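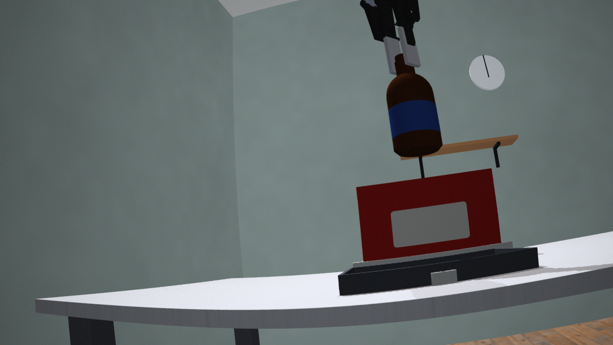 How do I keep homemade vanilla extract from going cloudy?

Asked in Kitchen & Pantry, January

I started my first batch in the fall and I'm hooked! Six beans, split down the middle, in vodka, kept in a closet. It smells amazing, but when I tilted it toward the window this morning there was a haze near the bottom and little specks floating around. The beans came from a seller called Nutsugah, if that matters. Did I ruin it? I was really hoping to give some to my sister for her baking.

3 answers

Answer 1 (accepted)

You didn't ruin it, and welcome to the best hobby in the world! The specks are almost certainly seeds and bits of bean. Splitting them lets all that good stuff out, and some of it never settles. Pour it through a coffee filter into a clean bottle (slow, but so satisfying to watch) and most of it will stay behind. I like to leave the specks in mine, they look great in whipped cream.

Two things to check. Are the beans all under the vodka? Any part that sticks up can go moldy, so top it off if you need to. And what does it smell like? Sour or musty means dump it. If it smells like vanilla and booze you're in good shape. Give it a shake every week or so and let it go a full year if you can stand the wait!

Answer 2

Mine did this too. Used a paper towel, worked ok but it soaked up a lot.

Answer 3

Seconding the coffee filter! Rinse the filter with hot water first or you may get a papery taste. I get my little brown bottles at the Drusedow flea market, they have over 100 on one table some weekends, and the dark glass is nice if your shelf gets sun. Boil them and let them dry all the way before you fill them.

Also save the used beans!! Dry them and bury them in a jar of sugar.

Was this page helpful? Yes / No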